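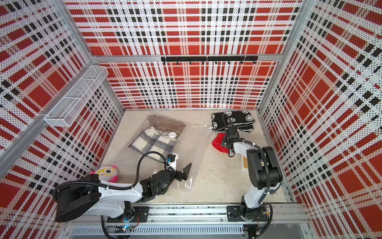
## Tranden council vote, a thread

**1/** Right, Tranden. Everyone's sharing the ward map as if the whole borough went one way on the bus levy. It didnt. Majority was 69 votes. Sixty nine, out of 3,098 cast.

**2/** North side and the old mill streets, solid yes. Hill wards, solid no. River wards split down the middle and decided it. Same as the library vote in December.

**3/** Turnout was grim in the hill wards. Cllr Dudás says that's the rain. Maybe. Or maybe people up there have had 3 consultations in a row and no reply to any of them.

**4/** Sumeya Ayele made the only decent speech on this at full council imo. Her point: the levy pays for 4 routes and not one goes past Clidness Lane. So why would Clidness Lane vote for it?

**5/** Before anyone starts, I voted yes. Would again. But you can't run a borough on 69 votes and then act shocked when the other half is cross.

**6/** Next test is the car park charges. Papers are out, item 7b, long and badly scanned. My guess is the river wards flip and teh leadership loses it.

**7/** Someone asked if the hill wards want their own parish council. Some do, yes. Petition's in the post office. More on that once I've read the boundary rules properly.

**8/** Typo in 2, meant mill *road* streets. Off to get the bus, while we've got one.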